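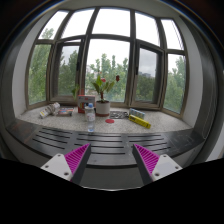 Visit to the Teoh Learning Centre, Edine

On 19 July 2023, a delegation from Trornia Tutoring attended the mid-year open day at the Teoh Learning Centre in Edine. The visit was arranged at the invitation of the centre's director, Nélida Pereyra, and formed part of Trornia's review of after-school programmes ahead of the opening of its own second site.

The centre offers supplementary tuition in reading, writing and mathematics to students from Year 3 to Year 12. It currently has 200 students enrolled, of whom 100 attend twice a week. Tuition is delivered by 21 part-time tutors, most of them registered teachers, and sessions run from 3.45 pm until 7 pm on school days.

The morning was given over to a briefing on enrolment and assessment. Every new student sits the Herkov diagnostic, a written test the centre adopted in May, and the results are discussed with the family before a programme is offered. Ms Pereyra explained that the previous arrangement, under which students were placed by school year alone, had led to a high number of transfers between groups in the first month of each term. Under the present system a student in Year 8 may work with a Year 6 group in mathematics and with a Year 9 group in English. The delegation was given copies of the parent report in its old and new formats. The new report is shorter and records the skills covered in each session alongside the tutor's comments.

Rami Twal, head of programmes at Trornia, asked how tutors were prepared for marking the diagnostic. New tutors mark 11 sample papers under supervision and must agree with the senior marker on placement before working alone. The senior marker continues to check a selection of papers each term.

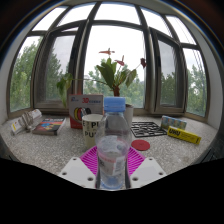
Can a student be enrolled partway through a term?
Enrolments are accepted at any point in the term, provided the diagnostic has been completed and a place is available in the appropriate group. Fees are charged from the first session attended.

After lunch the delegation observed two sessions. The first was a senior essay-writing class, in which students redrafted introductions from their own school assignments. The second was a primary mathematics group working on fractions. Groups are limited to six students. Tutors do not complete school homework with students, although the final ten minutes may be used for questions arising from it.

The day ended with a discussion of staffing. Recruitment of senior mathematics tutors remains difficult in Edine, and the centre has begun offering paid observation shifts to final-year education students. Trornia and the Teoh Learning Centre have agreed to exchange tutor training materials, and Mr Twal will coordinate the exchange on Trornia's behalf. Trornia thanks Ms Pereyra and her staff for their hospitality. A return visit to Trornia is planned for next term.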